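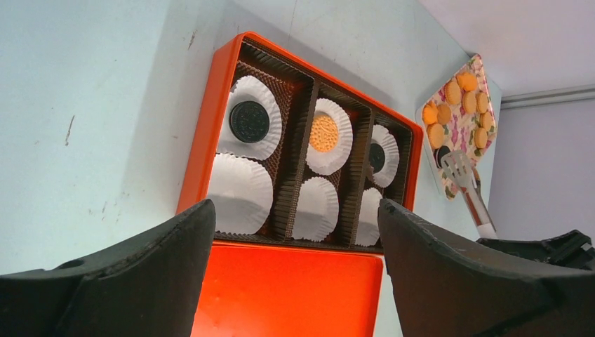

Two months is enough to say whether a packing cell earns its floor space, according to Junhao Guo, and at Clirkden it does for mixed boxes and does not yet for single-flavor runs. Guo gave that verdict in March, at the end of a trial of the Drekley gift-box kit at the contract packer's smaller site.

Drekley has now put the kit on general offer. It consists of a two-finger gripper with replaceable black pads, a wrist camera, a controller and a license for Floron, the company's placement software. The arm is not included. Buyers supply their own from a list of 11 supported models.

The kit is aimed at short runs of assorted confectionery, where the contents of each box change from order to order and a fixed pick-and-place line takes too long to set up. Sandwich cookies in paper liners are the reference task. The operator enters a layout, such as dark chocolate on the outside and golden in the middle, and Floron works out the order of placement. Upper liners are filled before lower ones by default. The order can be reversed in the settings.

Clirkden reported 1,877 boxes completed during the trial, of which 183 needed a correction by hand. Most of the corrections were liners that had shifted in the insert as a cookie was released. Broken cookies were logged separately and were not included in the figures given to us.

Junhao Jin, product lead at Drekley, said the release motion has been changed since then. The fingers now open in two stages, with a short pause at half width. The update also lets the camera recheck a liner before the next item is picked up. Both changes add to cycle time, and Jin declined to give a figure until the new version has been measured on a customer's line.

Tilted boxes are supported up to the limit of the arm's reach. Corrugated inserts with compartments of unequal width have to be taught once per design, a job that took Clirkden's staff most of a morning for the first box and much less for later ones. Glossy box rims caused some false edge readings early in the trial, and were dealt with by lowering the exposure.

Finger pads are sold in sets and are treated as a wear part. Drekley recommends inspection every 200 hours of operation.

The kit is sold direct and through the distributor Lü, which also handles repairs. A version with a suction attachment for wrapped items is in testing, with no release date set.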